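生活文化学部 情報デザイン学科
文書設計論 講義資料 第六回
同梱文書の構成と読者の行動

一 本回の位置づけ

前回までは、書籍および報告書を対象として、見出しの階層、行長、余白の設定を扱った。これらの文書は、読者が読む意思をもって手に取ることを前提としている。本回で取り上げる同梱文書は、製品の購入や備品の受領に伴って読者の手元に届くものであり、読者の関心は多くの場合、文書以外のところにある。この条件の違いが、冊子の判型、表紙の記載、章の順序、用語の選択に及ぼす影響を検討する。

本講義でいう同梱文書とは、製品または備品の容器に収められて引き渡される印刷物の総称である。取扱説明書、設置手順書、早見表、保証に関する書面、部品一覧、問い合わせ先の案内がこれに含まれる。販売促進を目的とする印刷物は、同じ容器に入っていても本講義の対象としない。ただし、両者が重ねて収められた場合に生じる混乱については第五節で触れる。

受講者は、事前に配付したErnel社製加湿器の設置手順書(抜粋)を持参すること。演習では複写物への書き込みを行うため、原本は使用しない。

二 読者が文書に接する三つの時点

同梱文書の読者は、時点によって求める情報が異なる。Drakosは開梱、使用、不具合という三つの時点を区別し、それぞれに対応する文書の役割を整理した(Grigoris Drakos「家庭内文書の読まれ方」、講読資料第二章)。以下、この区分に従って述べる。

開梱時の読者は、内容物がそろっているかを確かめ、最初に行うべき作業を知ろうとする。この時点では文章を通読することは少なく、見出し、図、番号の付いた手順を拾いながら目を動かす。したがって、最初の見開きに置くべき情報は、内容物の一覧、作業に必要な場所と用具、および着手前の警告に限られる。会社の沿革や製品の特長をここに置く例が見受けられるが、読者の行動とは合致しない。

使用時の読者は、ある操作の方法という限定された問いをもって冊子を開く。目次と索引の質がこの時点で試される。Boltine社の炊飯器の説明書は、旧版において目次の項目を部品名で立てていたが、改訂に際して「米を炊く」「保温をやめる」といった動作を表す語に改めた。部品名を知らない読者は、部品名による目次から目的の頁に到達できないからである。動作名による目次には項目が長くなる難点があり、この点は次回の用語の講義で改めて取り上げる。

不具合時の読者は、しばしば急いでおり、冊子そのものを探すところから始めなければならない。この時点の読者に対しては、症状から引ける表を巻末にまとめ、問い合わせ先を裏表紙に置く構成が広く採られている。症状の欄には読者が見聞きする事柄を書き、原因の欄に内部の状態を書く。両者を混在させた表では、読者は自分の状況がどの行に当たるかを判断できない。

三つの時点は同一人物に順に訪れるとは限らない。贈答品、中古品、貸与された備品では、開梱を経験しなかった者が使用時に初めて文書に接する。職場や学校の共用備品では、この形がむしろ通例である。設計者は、初めから読んできた読者だけを想定して「前述のとおり」と書くことを避け、参照先の頁を具体的に示す必要がある。

三 表紙と判型

表紙は、冊子の識別と、開くかどうかの判断に用いられる。識別に要する情報は、製品名、型番、文書の種別、版の表示である。これらが容器の表示と一致していなければ、複数の製品を同時に受け取った読者は冊子と製品の対応を取り違える。とりわけ型番は、表紙と容器のいずれか一方でしか枝番が付されていない例が多く、校正の段階で必ず照合すべき項目である。 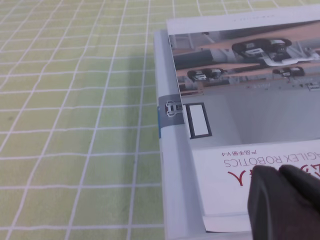
表紙の設計においては、冊子が読者に対して正しい向きで現れるとは限らないことを考慮しなければならない。書店の棚に置かれる書籍と異なり、同梱文書は容器から取り出され、仮の場所に置かれ、別の者の手に渡る。その過程で天地は容易に入れ替わる。上の図の冊子も、白い箱の上に、見る側からは逆さの向きで載っている。この状態で表紙の上縁に沿う余白の文字を読むことを想定すると、小さな灰色の一行は識別の手掛かりとしては弱い。余白の文字は補助的な情報にとどめ、種別と製品名は、逆向きでも字形の塊として捉えられる大きさと濃度で組むことが望ましい。容器の側面に置かれた白い輪郭線の小図のような絵記号を表紙にも繰り返せば、文字に頼らない照合の手段となる。

判型については、容器の内寸に合わせて決定される例が多い。この方法は輸送中の折れを防ぐうえで合理的であるが、読みやすさの観点からは再検討の余地がある。小型の冊子では一頁に収まる手順が少なく、作業の途中で頁をめくる動作が生じる。両手を用いる組立作業ではこの動作が中断となるため、一つの作業を一見開きに収めるという原則を、判型に優先して立てるべきである。原則が守れない場合には、折り込みの一枚刷りを早見表として分離する。

綴じの方式も同じ観点から選ぶ。中綴じは平らに開きやすく、机上に置いて両手で作業する読者に適する。無線綴じは厚みのある冊子に用いられるが、開いた状態を保ちにくい。Ruiz-Ortega社の家具組立書は無線綴じを採用していたため、読者が部品を重しにして頁を押さえる行動が観察され、その部品が組立の途中で見失われるという二次的な問題を生んだ。同社は後に、組立手順だけを中綴じの別冊とした。

用紙の選択に際しては、光沢の程度を確認する。光沢の強い用紙は図版の発色に優れる反面、照明の位置によって文面の一部が読めなくなる。読者が照明を調整できる場所で開梱するとは限らないので、手順書の本文には光沢を抑えた用紙を用いるのが無難である。

四 手順の記述

手順の記述については、次の事項を基本とする。

一、一つの番号には一つの動作を割り当てる。「ふたを外し、水を入れて閉じる」という記述は三つの動作を含んでおり、途中で手を止めた読者は再開の位置を見失う。

二、条件は動作の前に書く。「電源を入れる。ただし、ふたが開いているときは入れないこと」という順序では、読者は条件を読む前に動作を終えている。

三、動作の結果として現れる状態を、動作の直後に書く。表示灯の点灯、音、手応えなど、読者自身が確認できるものを選ぶ。

四、警告は該当する番号の直前に置く。冒頭に一括して掲げた警告は、必要となる時点では記憶されていない。法令または社内規程により冒頭への一括掲載が定められている場合も、該当箇所に再度掲げる。

五、図と文の対応は、番号または記号によって示す。「右の図」「下の図」という指示は、版面の組み替えや翻訳に際して誤りの原因となる。

このうち第三項は軽視されやすい。結果の記載がない手順では、読者は正しく行えたかどうかを知らないまま次に進み、誤りは数段階後に発見される。その時点では、どの段階に戻るべきかを読者が判断することは難しい。結果の記載は文書の分量を増やすが、問い合わせへの対応に要する労力と比較したうえで採否を決めるべきである。

文末の形式については、手順は「外す」「入れる」のように常体の終止形で統一する方式と、「外してください」のように依頼の形をとる方式がある。前者は行が短くなり、後者は家庭向けの文書として読者に受け入れられやすい。いずれを採るにしても、同一の冊子の中で混用しないことが求められる。警告の文だけを禁止の形「しないでください」に改める場合は、その区別が全編で一貫しているかを点検する。

翻訳を予定する文書では、主語の省略にも注意を要する。「自動的に止まる」の主語が本体であるか送風機能であるかは、日本語の読者には文脈から推測できても、翻訳者には確定できないことがある。翻訳者からの照会を減らすことは、原文の読者にとっての明瞭さにもつながる。

五 事例 Grosberg社における同梱文書の改訂

本節では、卓上ミシンを製造するGrosberg社の改訂事例を検討する。資料は、改訂を担当したMarisol Gallagherの報告に基づく。

改訂前の冊子は、多言語を一冊に収めた325頁の無線綴じであった。読者は自分の言語の開始頁を探さなければならず、表紙の裏に設けられた言語別の索引も、国名の略号だけで構成されていた。冊子の厚みのために容器の仕切りが押し上げられ、付属の針入れが所定の位置から外れるという苦情もあった。

改訂に先立ち、同社は購入者735名に質問票を送付した。質問は、最初に見た文書、最初に行った操作、冊子の現在の保管場所に関するものである。回答には、容器の最も上にあった販売促進用の印刷物を説明書と考え、その下の冊子に気付かずに処分したという記述が繰り返し現れた。重ねる順序は文書の内容とは無関係に、包装工程の都合で決められていた。

同社の措置は次のとおりである。まず、言語ごとに冊子を分け、仕向地に応じて封入することとした。次に、糸掛けから試し縫いまでの手順を一枚刷りの早見表にまとめ、容器を開けたときに最初に目に入る位置に置いた。販売促進用の印刷物は容器の底に移した。さらに、冊子の表紙と早見表の隅に同一の絵記号を刷り、両者が一組であることを示した。

Gallagherは報告の中で、措置のうち最も調整に時間を要したのは封入の順序であったと述べている。文書の担当部門には包装工程の指示書を変更する権限がなく、両部門の間で指示書の様式を改める必要が生じた。改訂版の封入は2月に開始された。文書の設計が紙面の上で完結せず、容器の中での位置や取り出される順序に及ぶことを、この事例は示している。

なお、報告には改訂後の質問票の結果が含まれていない。したがって、措置の効果を数量によって論じることはできない。演習の考察において本事例を引用する場合は、この点を明記すること。

六 使用場所における文書の置かれ方

開梱後の文書は、作業の場に置かれたまま使用されることがある。机上には筆記具、工具、敷物、配線など、文書以外の物が併存し、冊子を開くための面積は限られる。設計者は冊子を単独で校正するため、この制約を見落としやすい。校正の最終段階では、実際の机に冊子を開き、作業に用いる物を並べた状態で読むことが推奨される。

その際に確認すべき事項として、開いた冊子の幅が作業面を圧迫しないか、冊子の下半分が手や器具で隠れても手順番号を追えるか、立った姿勢から図中の記号を読み取れるかが挙げられる。とくに手順番号を版面の左下に置く体裁は、机上では隠れやすい。版面の左上または小口側の上部に置くことで、この問題の多くは避けられる。

敷物や机の模様も、図版の見え方に影響する。透けのある薄い用紙に細線の図を刷った場合、下地の線と図の線とが紛れることがある。一枚刷りの早見表で経費を抑えるために薄い用紙を選ぶ際は、縞や格子のある面に重ねて確認する。

共用の作業場所では、冊子を備品の近くに常置する方法と、書棚にまとめて保管する方法とがある。前者は参照までの時間が短いが、汚損や散逸が起こりやすい。後者は保存に適する一方、使用者が冊子の所在を知らなければ用をなさない。折衷案として、早見表の複写を作業場所に掲示し、冊子の保管場所をその余白に記す方式がある。掲示用の複写には版の表示を残し、冊子が改訂されたときに差し替えの要否が判断できるようにする。

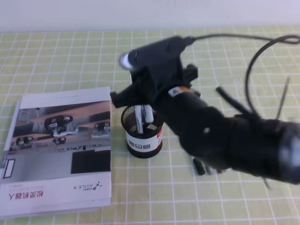
七 保管と版の管理

同梱文書は製品とともに長期にわたって保管されることが期待されるが、実際には容器とともに廃棄される例が少なくない。冊子に保管を求める文を掲げるだけでは十分とはいえず、保管しやすい形態を与えることが設計の課題となる。綴じ穴をあらかじめ設ける、背に製品名を刷る、表紙の地色を製品群ごとに定めるといった方法が採られている。背幅が狭く文字を刷れない冊子では、表紙の綴じ側に製品名を縦に置くことで、書類挿しに立てた状態でも識別できる。

版の表示は、版の番号と発行の年月を併記することを原則とする。番号だけでは新旧の間隔が分からず、年月だけでは同月内の訂正を区別できない。訂正の内容は、読者の操作に影響するものに限って巻末に掲げる。誤字の訂正をすべて掲げると、重要な変更が埋没する。

電子版を併せて公開する場合は、印刷版との対応関係を明示する。電子版だけを改訂し、印刷版の版表示を据え置いた結果、問い合わせの窓口と読者とが異なる頁を見ながら話すという事態が生じうる。窓口の担当者は、最初に版の番号を尋ねる手順を定めておくことが望ましい。そのためにも、版の表示は読者が容易に見付けられる位置、すなわち裏表紙の下端などに統一する。

貸与備品については、返却時に冊子の有無を確認する欄を貸出票に設ける。欄の名称は「付属品」とせず「説明書」と明記する。付属品という語から印刷物を想起しない利用者が多いためである。

八 演習課題

課題一 持参した設置手順書の抜粋について、第四節の基本事項に照らして不適切な箇所に下線を引き、余白に該当する項の番号を記入する。作業時間は15分とする。

課題二 課題一で指摘した箇所から一つの作業を選び、手順を書き直す。図は略図でよい。書き直しに際して追加した情報と削除した情報を、それぞれ別の欄に記すこと。作業時間は約30分とし、終了後に隣席の者と交換して、書かれたとおりに作業を進められるかを口頭で確認する。

課題三 自宅または所属する研究室にある製品を一つ選び、その同梱文書の表紙を調査する。製品名、型番、文書の種別、版の表示の有無を記録し、容器が残っている場合は容器の表示と照合する。あわせて、調査の時点で文書が置かれていた場所と、置かれていた向きを記す。文書が見付からなかった場合は、探した場所を記し、第二節の区分のうちどの時点で支障が生じるかを考察する。

課題三の報告は、所定の用紙を用い、7月1日までに学科事務室の提出箱に提出すること。撮影した図版を添付する場合は、型番以外の個人に関わる記載が写り込んでいないことを確認する。共同で調査を行った場合も、報告は各自で作成する。

九 講読資料および次回の予告

講読資料は、Drakosの第二章および第四章とする。第四章は次回の講義で扱う用語の統一に関わるため、用語表の作成例に目を通しておくこと。Gallagherの報告は学科図書室で閲覧に供しており、館外への貸出は行わない。

次回は、部品名と動作名の使い分け、同義語の整理、索引の見出し語の選定を扱う。課題二で書き直した手順を素材として用いるので、返却された用紙を持参すること。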